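Print this entry | E-mail this entry

15 September 2026

The Olus came home on a flatbed again. The driver remembered me from March and asked after the dog.

It had been running fine all the way to Purlow, then at the light by the feed store the idle went up and down like somebody breathing into a bag, and it quit. Cranked strong, would not catch. Fuel pressure was good. I had spark on 3 cylinders, which on a four-cylinder car is a kind of progress, considering that last week I had it on two.

Wanda Sadowski came over after supper with her scan tool, plugged it in, and got a code for the cam sensor. I replaced the cam sensor in the spring. I told her so. She asked where I got it and I changed the subject. (Tokarz, the cheap line, in a bag with no box.)

So out it came. Cold, it reads 2252 ohms, and the manual is happy with that. I put the hair dryer on it until I could barely hold the thing and the reading wandered off and never came back. I wrote the numbers on my arm, then washed my arm. Good system.

Bogumił Kozłowski says it's the ground strap. Bogumił said it was the ground strap on his sister's van, my mower and the church furnace, and he was right about the furnace, so now we all have to listen. I cleaned the strap. It took an hour and a half and a layer of knuckle, and the car did exactly what it did before, only with a shinier strap. 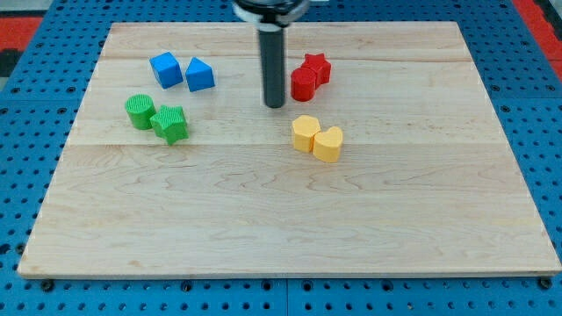

Maple board on the blue pegboard.

Called Grirent about a loaner for the week. They have one small hatchback left, at 54 dollars a day, and the young man wanted me to know it has a sunroof. Five days of that is 270 dollars, more than I gave for the Olus's last transmission. I said I'd think it over, and what I thought was that Zuweira Nyarko drives past my door every morning at twenty to seven. She says fine, but she picks the radio.

Ordered a proper sensor tonight, the real one, in a box. Also a new connector, as the old one has a cracked tab and has been held on by a zip tie and my good opinion of it. Iwona Sowa at the parts counter read the order back to me very slowly, the way you'd talk to a man on a ledge. Return window is two weeks.

Still to do: check the harness where it runs behind the intake, find the 10 mm socket, find the other 10 mm socket. Pay the flatbed.

Print this entry | E-mail this entry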